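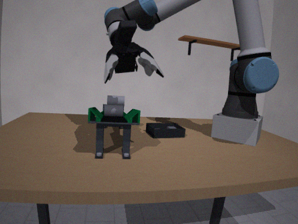

Bench layout in simulation: arm on its pedestal, cradle stand with two grey cylinders, parts tray.

Zunstead Bench Planner – README

This repository holds the files we use to work out what a robot bench costs before we buy one. It has a simulated workcell, a budget sheet, a parts list and a set of recorded test runs. It came out of our first bench, which was bought the other way round. That bench is now a very sturdy place to put mugs.

What's in the folder

scene/ – the simulated bench: table, pedestal, arm, two-finger gripper, stand, tray, wall shelf
budget/ – one spreadsheet, three tabs (buy, borrow, regret)
runs/ – 2961 simulated attempts, one file each
parts/ – drawings and suppliers for the stand and brackets
notes/ – opinions, some of them dated

How we use it

Move things in the scene first. Moving a pedestal in the simulator takes a few seconds. Moving the real one takes four people, a pallet jack and a conversation with the building manager. Once the arm can get to the stand and the tray without folding itself into a pretzel, freeze the layout and copy the table and pedestal sizes into the buy tab. The sheet does the adding. It doesn't do the arguing.

The shelf is in the scene on purpose. It's bare in the model and will not be bare in any room with people in it, so check the clearance with your own rubbish on it. Add a box the height of your tallest spray can and run the reach check again.

Budget lines people leave out

Table. The arm's supplier will tell you what the arm weighs and say very little about what should be under it. Our first quote had the table down as "existing". It existed, fair enough.

Pedestal. Priced separately from the arm by every supplier we asked. Get the bolt pattern in writing.

Fingers. The gripper comes with a pair. You'll want a second pair by November, whatever month you start in.

Stand and brackets. Kalier quoted us $400 for the cradle stand, cut and painted, and $80 for each spare set of brackets. Guerra came in cheaper and wanted 16 weeks. We have left both quotes in the parts folder so you can enjoy the delivery terms yourself.

Tray. Cheap. Buy several, as they wander off to other benches.

Freight. Put in a number that makes you wince, then look at it again when the real one arrives.

Power and air. If your gripper is electric you can skip the air line, and somebody will still ask why there's no air line.

About the runs

Each file in runs/ covers one attempt at picking up a part from the cradle and setting it down in the tray. The columns are the start position, gripper opening, the position of the stand and tray, the time taken, and a pass or fail mark. A pass means the part ended up in the tray. It says nothing about elegance.

Stand position changes from run to run within the limits in scene/limits.txt. Table height doesn't, as we'd already ordered the table by then. If yours is a different height, treat the timing columns as gossip and run your own.

The runs are good for comparing layouts and for catching a tray that's out of reach. They're poor for estimating how fast the real bench will go. The simulated parts never arrive greasy, and the simulated operator never goes to lunch with the key.

Known problems

The budget sheet rounds tax per line, so the total can be a few cents off the supplier's. Finance will find this before you do.

Shadows in the scene come from a single light setting and won't match your room. If you plan to add a camera, price a proper lamp as well. We've put a blank row in the buy tab for it.

The Rorano version of the scene (longer table, two stands) opens but the second stand loads under the floor. Fixing it is on the list, below the lamp.

The borrow tab assumes things get given back.

Changing things

Send layouts as a scene file plus a copy of the budget sheet with your quotes filled in. Layouts without prices get parked in notes/, where they have plenty of company. Please leave currency as a code in its own column – we once compared two grippers for a full afternoon before noticing that they were in different dollars.

Licence

Scene files and runs are free to use and change with credit to Zunstead. Supplier quotes are there for reference and had expired when we added them.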